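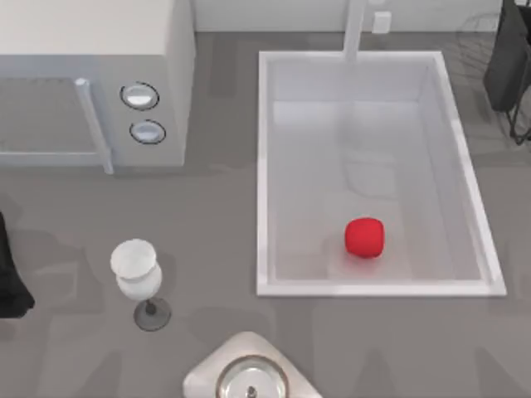
Saturday, January 21, 2023

So we got the appraisal back on Thursday and I have been walking around the apartment in my socks muttering ever since. Good muttering, mostly! If you've been following along you know we're refinancing the condo (or trying to), and if you haven't, well, you've missed several months of me complaining about paperwork and you can catch up in the October posts if you have trouble sleeping.

The short version is that we bought this place in the Greenberg building when we had almost no down payment, so we've been paying mortgage insurance every single month. I hate it. It's a line on the statement that does nothing for me and protects somebody else. The plan was never to get a better rate, because have you seen rates lately? The plan was to get rid of that line.

And this is where I need to confess that I went about it the dumb way around. I called Stondby, our lender, and said "I'd like to refinance, please," like I was ordering a sandwich. The very nice woman on the phone started an application, and I was two weeks and a pile of pay stubs into it before I thought to ask whether I needed a whole new loan to drop the insurance. I didn't, necessarily! There's a separate request you can make, in writing, once you owe little enough compared to what the place is worth. You pay for a valuation, they look at your payment history, and if it all lines up they take the insurance off and leave your old loan alone. Our old loan has a rate I would now like to frame and hang in the hallway.

Your lender may do it differently, and there are rules about how long you've had the loan and what kind it is, so please call and ask them and don't go by me. I sell shoes for a living.

Anyway, the numbers. The estimate for a full refinance had so many fees on it that I read it twice in the car and then once more out loud to my husband, doing voices. Title this, recording that. The new payment came out to $2257 a month before HOA dues, and that was with the insurance gone. I put my head on the steering wheel. The valuation for the written request was $700, paid up front, and you don't get it back if the answer is no. That stung a little, but I could see the end of it.

Getting ready for the appraiser was its own adventure. I know, I know, they aren't supposed to care whether you dusted. I dusted. I cleaned the oven, I touched up the baseboards, I moved the bikes out to the balcony and then moved them back in because they looked worse out there. I also typed up a one-page list of everything we've done to the place since we moved in: the bathroom fan, the new water heater, the closet doors, the bedroom windows (those were the HOA's, but I listed them anyway and marked them as such). My neighbor downstairs did the same thing and told me hers got a polite nod and went straight into a folder. Ours got a polite nod too. The whole visit took less time than it takes me to find parking.

What I fretted over the most was the comparables. The building across the way, Hesten Court, had two sales last fall and one of them went for a sad number. It was an estate, the carpet was original, I could go on. I very much wanted to follow the appraiser from room to room explaining this. I made it as far as "so, that unit on the second floor over there" before my husband asked me to come look at something in the bedroom. There was nothing in the bedroom.

I did put it in the cover note, though, one sentence with no adjectives. No idea if it helped. I can tell you the report used the other Hesten Court sale and one on Osel Street, and left the sad one out.

Oh, and the square footage! The county has us down at 1000 even, which always looked suspicious to me. The appraiser's report says 1166. I stared at it for a while thinking someone had measured the balcony, but there's a sketch in the back with all the walls on it and it adds up fine. Apparently the little den at the end of the hall never made it into the old record. I've been folding laundry in undocumented square footage this whole time. (Yes, I've wondered whether the county will notice and what that does to our property taxes. I have decided to wonder about it in the spring.)

Value came in high enough, with a bit of room. I mailed the signed request yesterday and also uploaded it and also called to make sure they had the upload, and they did. They said I'd hear in writing. We keep paying the full amount until then, insurance and all, and I've set myself a reminder to check the statement when the new one posts.

A couple of you asked in the comments last time if we'd canceled the refinance application. Yes, by email, and I asked for a reply confirming it. I'm out the credit check and that's it. I'd held off on locking anything, which was pure indecision on my part, but I'll take it.

If you've been through the insurance removal thing, please tell me how long your letter took. I've already checked the mailbox twice today and the mail doesn't come until four.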